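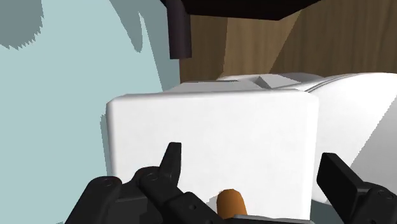 La pinza en simulación, con los dedos abiertos a ambos lados del bloque blanco.

29 de julio. Llevo 22 páginas de la guía de buenas prácticas de Vaseck y sigo sin saber qué quieren que haga. Piden 900 ensayos simulados antes de tocar el brazo de verdad. Muy bien, ¿con qué fricción? ¿Con qué holgura en los dedos? Eso lo dejan «a criterio del integrador», o sea, a mi criterio, que ya lo tenía antes de pagar la guía.

King-fai Pan defiende que una norma floja es mejor que ninguna. Yo lo dudo. En Dundmont cumplieron todo el capítulo de agarre y les fallaban unas 20 piezas por turno. El sello lo tienen colgado en la entrada.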